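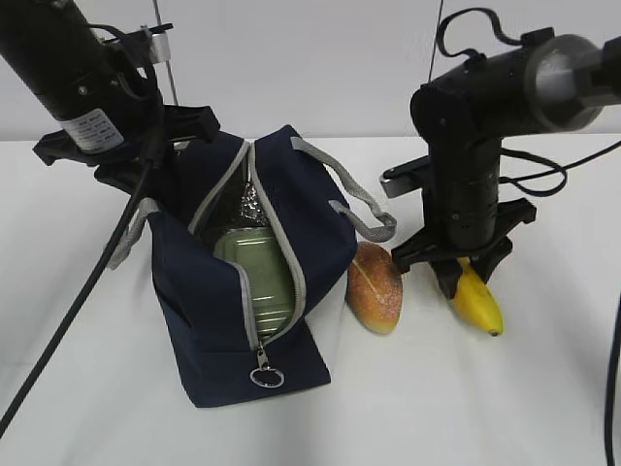
Plevden school swaps paper sacks for zip bags

February 16, 2018 – By Maite Garrido

PLEVDEN – Paper lunch sacks are on the way out at Plevden Elementary. The school board voted Tuesday-night style, quick and with few questions, to buy 129 insulated lunch bags for students who take the early bus and eat on the road or in the gym. Delivery is set for the end of the month.

The bags are navy blue with light gray trim. Two carrying handles, zip top, foil lining inside. Upright shape, so a metal lunch box can stand on end in the opening and still leave room for a roll and a banana, the usual early bus menu.

Cost to the district – $847 after a discount from the supplier, Famano. The money comes out of the meals budget. No charge to familys.

Babak Nouri runs the kitchen at Plevden and has been asking for something better than paper for 2 years. Sacks tear, he told the board. Bananas get flattened, milk sweats through the bottom, and kids show up at the serving window asking for a second lunch.

"I wanted a bag with a flat bottom and a real zipper," Nouri said. "The rest I can work with."

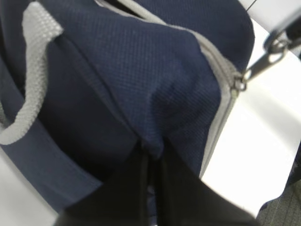
The zipper got most of the talk at the meeting. Board member Dušan Hoxha wanted to know if first graders could manage it with gloves on. Nouri said the pull has a metal ring on the end and a small hand can hook a finger through it. Hoxha asked about repairs. Famano will replace broken sliders for one school year, according to the quote, after that it's up to the district.

A cheaper bag from Vidmar was also looked at. Hook and loop flap, no zipper, one handle. Kitchen staff didn't like it, crumbs in the flap. It was dropped before the vote.

Parents had questions too. Évan Gilbert has 2 kids on the early bus and asked who does the washing. Answer: the school. Bags come back to the kitchen at the end of the day, get wiped out and left open overnight to air. Lunch boxes go thru the dishwasher as before. Gilbert also asked for name tags. Bags will be numbered, no names, the number goes on a tag tied to one handle.

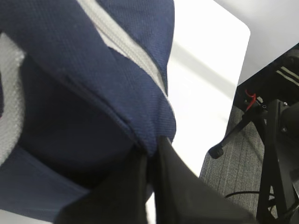 Wiping down the inside is the slow part, Nouri said. The fabric is soft and folds in on itself, and crumbs like to sit down in the corners. Kitchen will get 5 extra staff hours a week to cover it, starting when the bags arrive. Those hours were already approved in the fall.

Packing order for staff is short. Lunch box first, standing up. Roll next. Banana last, on top. Zip it and set it on the cart by bus number.

Students who bring lunch from home can keep useing their own bags. Any spares will stay in the front office for field trips.

Board meets again at the end of February, library, agenda not posted yet. Questions about the bags go to the school kitchen before noon.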